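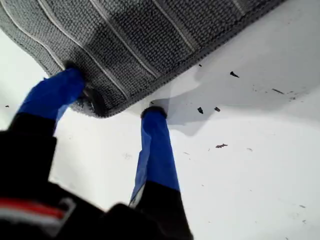

Fig. 1. Gray striped towel at the hem, two-finger gripper with blue finger covers.

Handout 10: Paying for the thing
Course notes, Planning and Budgeting for Small Automation Labs
Amarachi Ugwu

58 shares | 12 comments

OK, so last time we talked about picking a task, and most of you picked cloth (brave!). Today is money. I'm going to use my own towel-handling cell as the running case because I know every line of that budget by heart, including the ones I'd rather forget.

Start with the fingers, please, and work back toward the arm. I did it the other way around the first time. I fell in love with an arm, spent most of the grant on it, and then went shopping for something to put on the end with whatever was left over. Look at the fingertips in Fig. 1 for a minute. They're the bits gripping the towel, and they're small. Everything behind them is there to get those two tips to the right spot on a hem. If they slip, or if they can't get hold of an edge lying against a flat table, you've bought a very expensive coat rack.

So, line one on your sheet is grippers, and I want you to write it as plural. Then under it put:

Finger covers. These are consumables! Put them under supplies, with the gloves and the tape, and reorder before you run out. We were quoted $17 a pair by Pullari and I bought a year's worth up front, which got us through to September.

Fingertip pads. Budget separately from the covers, they wear at a different rate. Ask the seller if you can swap a pad without taking the whole finger off.

Mounting plate and cable. Always left off the first quote. Always.

Now the quotes themselves. I asked three sellers, Pullari, Olaniyan and Fammont, for the same package and got back three documents you could hardly compare. Pullari listed every screw. Olaniyan gave one lump price with training included. Fammont's was the cheapest by a mile until I noticed that shipping, the controller license and the second year of support were all on a page called "options" (I had to phone them to get that page). So before you compare anything, make your own blank table with your own rows, and copy each quote into it yourself. Where a seller has nothing for a row, write "ask" in the cell and then really do ask.

My freight bill was $1018. I had planned for zero. There is a row for freight in the template now and you can all thank me.

Next, the work surface. People laugh when I put a table in an equipment budget, but go back to the figure. White surface, gray towel, and the hem stands out nicely against it. That contrast helps the vision side a lot, and a plain pale top costs very little compared with a better camera. You'll also notice the little dark specks lying on the white. Small bits like that show up on a light surface, so put a brush, wipes and somebody's time in the running costs. Time is the part students skip. Ten minutes a day is still a number, and somebody is getting paid for it.

Samples too! You need cloth to practice on and you need more of it than you think. I'd buy a mix: thick, thin, striped, plain, with a hem and without. A knit with some texture to it, like the one in the figure, sags into folds when you lift it by one edge, and a stiff tea towel behaves quite differently. If your seller does a demo with stiff cloth only, bring your own in a bag and ask them to run it. I've never had one refuse.

About lead times. Our arm was promised in 10 weeks and the gripper in 12, and I had booked the integrator for week 10. You can see the trouble. Plan from the slowest part, then put your people after it. If your grant has a spend-by date, write that date at the top of the sheet in big letters and count backward.

Software: I keep it in three rows (license, updates, the plug-in for the gripper) and I ask what happens when we stop paying. We plan our jobs in a package called Paleo, and the seat price was fine, but the gripper plug-in was priced per arm, so a second arm would have doubled it. Read that bit before you sign.

Spare money. I hold back a slice of the total that isn't assigned to anything. Finance will ask you what it's for. Say "spares and changes" and show them the freight story.

For next class, bring:

- your blank comparison table, rows only, no prices yet
- two real quotes for a gripper that could do your task
- one page on running costs for a year, covers and pads and cleaning time included
- a piece of the cloth or whatever it is you want to handle, so we can all have a poke at it

If a seller won't quote to a student, tell me and I'll email them from my account. Leave it a few days, though, they're often just slow.

Like (17) | Share | Leave a comment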